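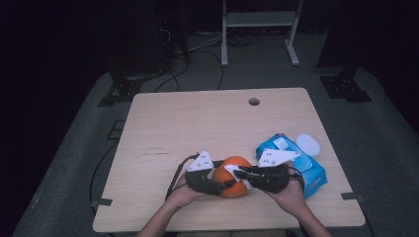
*The tabletop, with its small round hole near the far right corner.*

# Sending us your music: the FAQ

**What does Horine cover?**
New songs by bands you haven't heard of yet, one short blurb each. Mostly indie, folk, synth pop and whatever Fotini Tsakiris is calling "kitchen disco" this month.

**How do I submit a track?**
Send one streaming link through the form. One. If you send the whole album and ask us to pick, we'll pick lunch.

**Does it have to be unreleased?**
No, but it should be recent. We stretched the rule once for Katsaros, whose debut had sat on a hard drive since February, and our inbox has never recovered.

**Do you charge?**
No. If someone asks you for money in our name, please forward us the message. We'd like to know what we're worth.

**How long until I hear back?**
Up to 19 days. After that, assume it's a pass. You can try again with a different song – the same song with a new title doesn't count, and yes, Lefteris Lazaridis will notice.

**Who listens?**
Lefteris and Fotini. Both have to like a track before it runs, which explains the long gaps between posts.

**You compared us to a band we can't stand. Can you change it?**
We fix misspelled names, wrong hometowns and dead links. Comparisons stay. Giseo wrote to us twice over "breezy" and it's still there.

**What should I put in the message box?**
Where you're from, who plays what, and when the song comes out. Keep it under 400 words. Please skip "genre-defying." So far every genre has survived.

**Can I send a remix?**
Only if the original artist knows it exists.

**Do you take AI-generated songs?**
No.

**Can I get on the monthly playlist?**
Everything we post goes on it automatically. The order is Fotini's business. Lalus opened two playlists in a row, and we're told there was no bribe.

**Can I mail you a CD?**
You can. Lefteris still has a player in his car, so allow extra time for it to reach Fotini.

*Last updated September 2025*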